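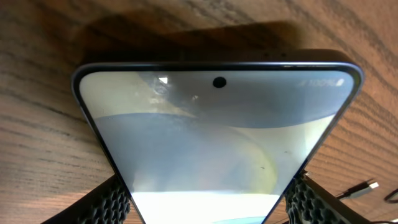
About > Our School > Who We Are

Velico is a small evening language school above the bakery in Hudec, and we love what we do! We started with 15 learners and one borrowed whiteboard. Last year 200 people came through our Spanish, Polish and Portuguese groups (plus a very lively Friday conversation table). 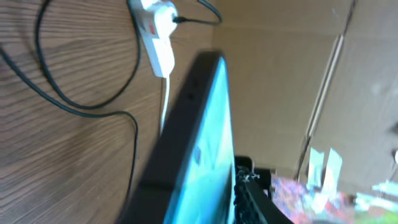

Groups stay small, so everyone gets to talk. A full course runs 40 lessons, and you can join at any level. Come sit in on a class first, we'd be thrilled to meet you.

Courses Prices Teachers Contact

Comments

Is there parking near the Sulon Street door?

Loved the beginner Polish group, signing up again in May!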